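# Pushing blocks by instruction: questions to the Luklow lab

The Luklow group works on tabletop pushing driven by typed instructions. We spoke to the engineer who runs its experiments, mainly on how the training data are labeled.

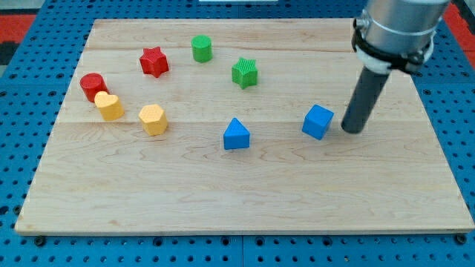
## Labels after the fact

The arm carries a plain rod and has no means of grasping. "A rod can push, and that is all we want from it," the engineer said. "Every failure is then a contact failure or a language failure, and we can usually tell which." The blocks come in four colors, and some shapes appear in more than one color, so an instruction such as "move the star left" is underspecified. The group keeps those instructions in the test set and scores them separately.

Operators at Luklow are given no task while they drive the arm. They push blocks for a session, and the recording is cut into short segments later. Annotators at Tudgate, the partner site, then write one sentence per segment.

"We used to hand the operator a sentence first," the engineer said. "They would stop, read, plan and then move. The pauses ended up in the policy." Under the current method each segment gets two independent sentences. Where they name different blocks, the segment is dropped.

## The result

The comparison used 196 held-out instructions, each run from 2 starting layouts. The policy trained on segments labeled afterward completed nearly twice as many as the policy trained on instructed recordings of the same total length. Most of the gain was in instructions that relate one block to another. For single-block moves to an edge of the board, the engineer described the difference as "inside the noise."

Rotation remains weak. "A cylinder doesn't care which way it faces. A star does, and if the rod meets it between two points it turns instead of sliding. Annotators rarely mention that the block turned, so the model has almost no words for it."

## Limits

All 5 training runs used one board and one lighting setup. A repeat at Trerwood, on a second arm, is planned for April. The Zalewska tracker, used to score final block positions, loses a block when the arm covers it, and those trials are scored by hand.

Interview conducted 26/03/2026.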